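Feed > Makers > Threads

Toaster arm, month four. A thread for those who asked how the build at Stirkside is going. Short answer: slowly, but it moves.

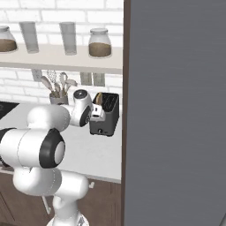 1/ For new readers: I build a robot arm in the shared workshop at Stirkside, and I teach it kitchen work in simulation before I allow it near a real kitchen. The current task is toast. I chose it when I was hungry, and now I am stuck with it.

2/ This week I worked only on the approach to the toaster. The arm must come to the left side of it and stop there with the fingers close to the top corner. It sounds like nothing. In my first version it drove the wrist into the utensil holder in most of the runs.

3/ I tried to solve it by moving the utensils away. Then I was ashamed and put them back. My real kitchen has a whisk and too many spoons next to the toaster also, so the arm has to live with them.

4/ The fix was one more waypoint, higher than I wanted. The arm now goes up first, then forward, then down. It is slower and looks a little bit like a bird that is not sure. I can accept this.

5/ Numbers, for people who like them. I ran 139 approaches last night with small random changes in the toaster position. 17 of them ended with contact. Before the new waypoint it was 70 from the same 139. I am happy, but 17 is still too many for a machine that I want to put beside hot metal.

6/ Most of the 17 happen when the toaster is pushed far to the right, near the tall gray panel. The planner then chooses a strange elbow pose. I think the joint limits in my model are more generous than they should be. I will measure them again on the real arm.

7/ About the real arm: it is on the bench in two parts. The wrist motor is a Feteck and I have no complaint about it. The shoulder bearing is another story. I ordered the wrong inner diameter, then I ordered the right one, and then I pressed it in crooked. A new one is on the way.

8/ Someone asked which simulator. I use Cluditz, the free version, with my own arm model. The kitchen is the Lozano scene pack, and I changed very little in it. Loading is slow on my old laptop, so I start it and go to make tea.

9/ Someone asked also why I do not just learn on the real arm. I share the workshop with people who do fine woodwork. I would like to keep being invited there.

10/ The bread is a separate problem. In simulation my slice is a stiff body, it does not bend and it makes no crumbs. Real bread does both. I plan to begin with a slice cut from foam - same thickness, soft enough that the fingers can make mistakes.

11/ Next step is to train the grasp itself. I have planned 3,000 runs and I will leave them overnight. If the laptop is still alive in the morning, I will post the failures too, because they teach me more than the good ones.

12/ If you have built a two-finger gripper for soft things, please tell me what you put on the fingertips. I tried silicone tape and it peels off at the edges after one evening.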